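The old desktop in my hallway closet had been there so long that I'd stopped seeing it. I moved it twice to get at the vacuum and once to paint. Last Friday I finally decided that everything electronic in that closet was leaving the apartment, and this post is mostly notes on how that went.

First, the papers. I keep a folder of receipts, and the one for the desktop says 597 dollars. That number kept the thing in my closet for years. I'd look at the receipt and think it must still be worth something. I checked what similar machines sell for now and put the receipt in the recycling.

The drive was the other reason I'd been putting it off. It had my old photos on it, 2,000 of them, and I hadn't looked at one since we moved here from Dorkberg. I copied everything onto a new external drive, which took most of an evening, and then started deleting. I got down to 300 before I ran out of patience. Most of what went was blurry food and parking lot signs I'd photographed so I could find the car again.

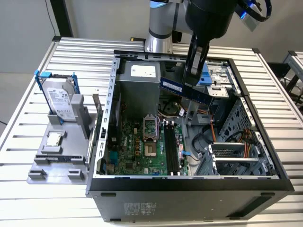

I kept all the ones of the lake house, even the bad ones. My parents sold it the year after those were taken, and I don't have any others of the kitchen.

Then cables. I had a shoebox, a tote bag and a drawer. My rule was that if I couldn't name the device a cable belonged to, it went. I kept two power cords, one long network cable and a phone charger for guests. I did keep one adapter I couldn't identify - it looked expensive.

The drop-off is at the Drellano center, behind the garden store. They take computers, monitors and small appliances, but batteries go in a separate bin and you have to take them out yourself. I didn't know that and spent ten minutes in the parking lot with a butter knife and a dead cordless drill. Bring a screwdriver.

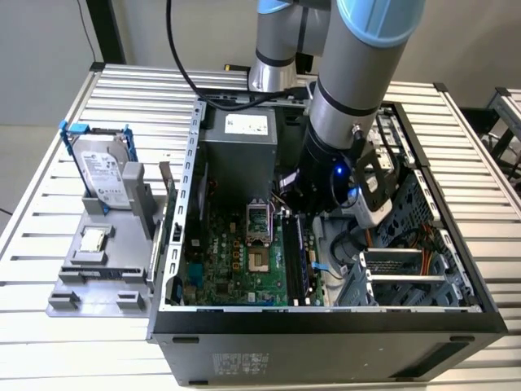 *Written by the author and editor of Samia, a blog on small apartments and what's in them*

The closet is a lot better. The vacuum now goes straight in without moving anything, and there's room for the ironing board, which used to live behind the bedroom door. I put up one Suominen shelf at shoulder height for light bulbs and tape. It came with the wrong screws, so I used some from the kitchen drawer, and so far it's holding.

Next is the box of paint cans under the sink. Those have to go somewhere else, on a different day, and I haven't looked up where yet.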